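Two fingers or three, part two

The last post ended with the three-finger gripper going back in its box, so I'll pick it up from there. Since March I've had two parallel grippers on the bench, one from Szalai and one from Dasus, and I've been swapping them on the same arm. I paid for the Szalai. The Dasus is on loan from Rommel Layug at Badmont, who wants it back by the end of the month.

The arm and the controller haven't changed, and neither has the script. It moves above the object, comes down, closes, lifts, holds for 5 seconds and puts the object back. I ran 100 picks per gripper on each type of object. That's fewer than Rommel would like, but I have a job.

Mounting

The Szalai bolts straight on. The Dasus needed an adapter plate, which Tien-fu Fung cut for me. The first plate had the holes on the wrong circle. That was my drawing, and I've fixed it. The adapter moves the fingertips further from the wrist, so I had to set the tool offset again and slow down the approach.

Cable routing is better on the Dasus. The Szalai connector points outward and catches when the last joint turns past halfway. I have it taped down for now, and the tape needs replacing every few days.

Boxes and blocks

There isn't much to report on this part. Both grippers handle cardboard boxes and wood blocks all day. The Szalai closes faster and makes more noise. The Dasus reports finger position more often, which I like, but its driver dropped the connection twice and I had to restart the controller both times. Oddur Hjaltested had the same trouble at Zurkport and told me to turn off the automatic reconnect. I did, and it hasn't dropped since.

Soft things

Cloth was harder. Both grippers will pick up a folded towel if there's a ridge to close on. With the cloth flat on the table, the Szalai fingers slide over it. The Dasus has thinner tips and gets hold of it more often, though it also takes two layers when I only want one. I don't think more force is the answer for either of them.

Clear things

I left these for last because I knew the depth camera would struggle. It sees through most of a clear wall and gives me a height for whatever is behind it. So I use the wrist camera up close, and it isn't great either. The focus is fixed for something further away, and at contact everything goes soft. I can still tell whether a finger is against the rim, and that's mostly what I need.

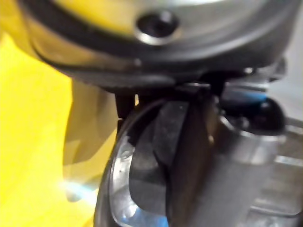
Force settings

I started both at the lowest force the driver allows and went up one step at a time until the object stayed put through the hold. For the clear pieces I stopped well short of what I use on boxes. Rajkumari Kushwaha suggested rubber pads on the fingertips, and I've ordered a sheet to cut up. If the pads do what she says, I can go back down a step.

I'll run the cloth and the clear pieces again once the pads are on, Dasus first, so Rommel can have it back on time.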